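クラーキン空振り停止問題

クラーキン空振り停止問題(クラーキンからぶりていしもんだい)とは、二つの容器のあいだで小物を移し替える卓上ロボット「クラーキン」(Clarkine)において、何もつかんでいない腕が「つかんだ」と報告し、そのまま移し替えの動作を最後までやり遂げてしまう不具合、およびその対策がもたらした一連の停止騒ぎの通称である。利用者のあいだでは「エア納品」とも呼ばれる。 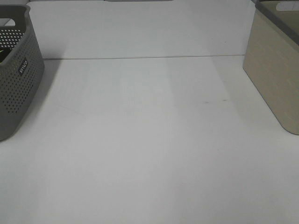
ンゴジ・ファショラによれば、この不具合でいちばん困るのは失敗することではなく、失敗した回の記録がいちばん美しいことだという。物を持っていない腕は揺れず、引っかからず、落とさない。日報の上では、空振りの多い日ほど成績がよかった。

概要

クラーキンはソンビー(Somby)社の卓上機で、片側の容器から小物を一つ取り、反対側の容器に入れるという作業を繰り返す。容器は市販の収納かごや収納ボックスでよいとされ、専用品を買わずに済むことが売りの一つだった。取扱説明書には「お手持ちの容器をそのままお使いいただけます」とあり、この一文はのちに改訂版で「おおむね」の四文字を得ている。

問題が知られるようになったのは、利用者のチニエレ・オラニヤンが、移し先の容器の中身と機械の報告が合わないことに気づいてからである。オラニヤンが2000回分の動作記録を調べたところ、成功とされた動作のうち83回で何も運ばれていなかった。当初の問い合わせに対する窓口の回答は「容器の底をお確かめください」であった。底は確かめられたが、何もなかった。

原因

把持の成否は、指を閉じる際のモーター電流から判定されていた。指のあいだに物があれば閉じきる前に抵抗が生じ、電流が上がる。上がれば成功、上がらなければ失敗という、説明会では評判のよい方式である。

ところが抵抗は物以外からも生じる。のちの調査では、次の三つの経路が確認された。

かごの縁への接触。浅い角度で指が縁に触れると、判定回路はこれを把持とみなした。機械の側から見れば、かごそのものをつかんだという解釈も成り立つ。

穴あき容器の壁面。小さな穴の並んだ壁では指先が引っかかることがあり、滑らかな壁の容器より誤判定が多かった。壁に穴のない容器でも発生はしたが、頻度は低い。

指の関節の汚れ。潤滑剤が固まると、空中で閉じただけでも十分な抵抗になる。この場合、クラーキンは容器に近づく必要すらなかった。

指を開いたときに電流が下がることも「放した」証拠として扱われていたため、誤りは途中で露見しなかった。つかんでいないものを運び、運んでいないものを放し、記録には二重の確認印が押された。

対策と二次的な不具合

ソンビー社は4月の更新で、作業台の上方に置いたカメラの画像による確認を追加した。画像処理にはフレルナー(Flernar)と呼ばれる外部の部品が採用されている。つかむ前と後で容器の中を見比べ、変化がなければやり直すという仕組みで、空振りの見逃しはほぼなくなった。

代わりに、機械が動かなくなった。

新しい判定では、容器が少しでも画角から外れていると、中身を十分に確認できないとして慎重に停止する。台の端に容器を寄せる使い方は広く行われており、更新の翌日から停止の報告が相次いだ。さらに、台の上に落ちた容器の影や天板の薄い汚れが「落下物」と判定され、拾いに行く例も見られた。影をつかもうとした指は当然空を切るが、画像上は影が消えないため、機械はこれを失敗と正しく認識し、再試行した。再試行の上限は300回に設定されていた。初期値をこの数にした理由について、公表された資料は触れていない。

この挙動を評価する向きもある。前の版は失敗しても気づかず、新しい版は失敗に気づいて延々と続けるのだから、進歩には違いないというのがファショラの見方である。

安全上の扱い

指の力が弱いこともあり、空振りそのものによる負傷の報告はない。安全上の論点となったのは、停止中の機械に人が手を出すことだった。

容器の位置が悪くて止まった場合、利用者はまず容器を動かそうとする。すると容器が画角に収まり、確認が済み、クラーキンは人の手が台にあるまま再開した。止まった原因を取り除くと動き出すという点では設計どおりである。オラニヤンは手の甲を軽く打たれ、その旨を窓口に報告したが、件名欄の選択肢に該当するものがなく、「その他のご感想」として受理された。

以後の版では、停止後の再開に本体ボタンの操作が必要となった。また、容器を直す前に非常停止を押すよう求める注意書きが本体前面に貼られている。シールの位置は当初、腕の可動範囲の内側だった。

利用者による回避策

公式の修正を待つあいだ、次のような方法が共有された。

台に印をつけ、容器を毎回同じ位置に置く。もっとも効果があるとされる。
容器の縁から内側に余裕をとって把持位置を教え直す。端に寄った小物は取れなくなる。
照明の向きを変えて影を薄くする。昼と夕方で結果が変わるため、窓のある部屋では勧められていない。
容器の下に秤を置き、重さの変化で確認する。「シン」(Shin)という名の小さな補助プログラムが有志により公開されている。軽い小物では秤の誤差に埋もれるが、電流判定よりはましという評価が多い。

名称について

「空振り停止」という呼び名は、本来別々の不具合である空振りと停止を一つにまとめたもので、厳密には正しくない。ソンビー社は一貫して「把持確認に関する改善」と表記しており、不具合という語は使用していない。同社の更新履歴では、再試行の上限が4回に引き下げられた件も「粘り強さの最適化」に分類されている。

関連項目

把持判定
偽陽性
非常停止装置
再試行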